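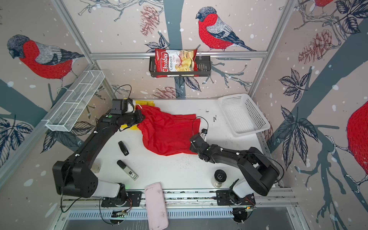 Photo: Skuveo

Search this site Enter keywords Go

Skadton sports kit to be sold secondhand from Saturday

Used sports clothing from schools and clubs in Skadton goes on sale Saturday at the Bartoš shop on Mill Street, with most pieces priced at a flat $5.

The sale has 2,930 items, mainly shorts, tops and warm-up pants in the red and yellow that Skadton teams wore until the town switched to green in March. Everything was handed in through drop-off bins at the shop and at the Prakby sports hall.

Shorts make up the largest group, at 924 pairs. They are being folded and sorted by size before they go out on the shelves, with red and yellow kept apart. Anything with a torn seam or a missing cord goes into a separate bin and will be sold by weight as cleaning cloth.

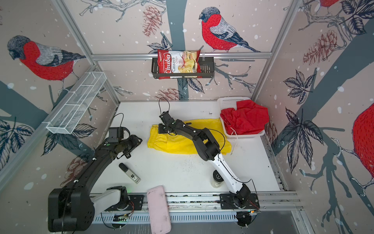

Yellow shorts laid flat on the table, with a red garment in the basket behind.

Alfie Heywood, who manages the shop, said the folding has been slower than planned. The thin fabric slides around and a stack of shorts tips over once it gets past a certain height, so the stacks are being kept low.

"We fold them in half lengthwise, then bring the waistband down to the hem," Heywood said. "The cord gets tucked inside. If it hangs out it catches on the next pair and you pull three off the shelf at once."

Sizes were another problem. Many of the printed labels have faded, and 188 pairs had to be measured at the waist and given a new paper tag. Heywood said buyers should hold a pair up before paying - the elastic on the older ones has more give, and two pairs marked the same size may not fit the same. 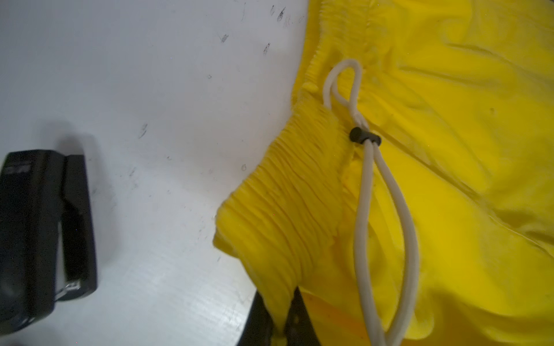
The drawstring shorts are expected to go first. Prakby coaches have asked for them in the past, and a few parents stopped by the shop last week hoping to buy early. They were told to wait for the sale. There is a limit of four pairs per family until noon, after which people can take as many as they like.

Doors open at 9 a.m. and the sale runs until 3 p.m. Payment is by cash or card. There are no fitting rooms, and items can't be returned, but sizes can be swapped the same day at the front counter if the tag is still on.

Money from the sale goes toward new nets and corner flags at the Prakby fields. Whatever is left over will be offered to clubs outside Skadton at a lower price.

The drop-off bins are closed for now. Heywood said they will be put back out once the storage room has been cleared, and asked people not to leave bags at the back door in the meantime. Green kit from the current season is not being accepted.

Filed under: Local News, Clubs & Schools, Secondhand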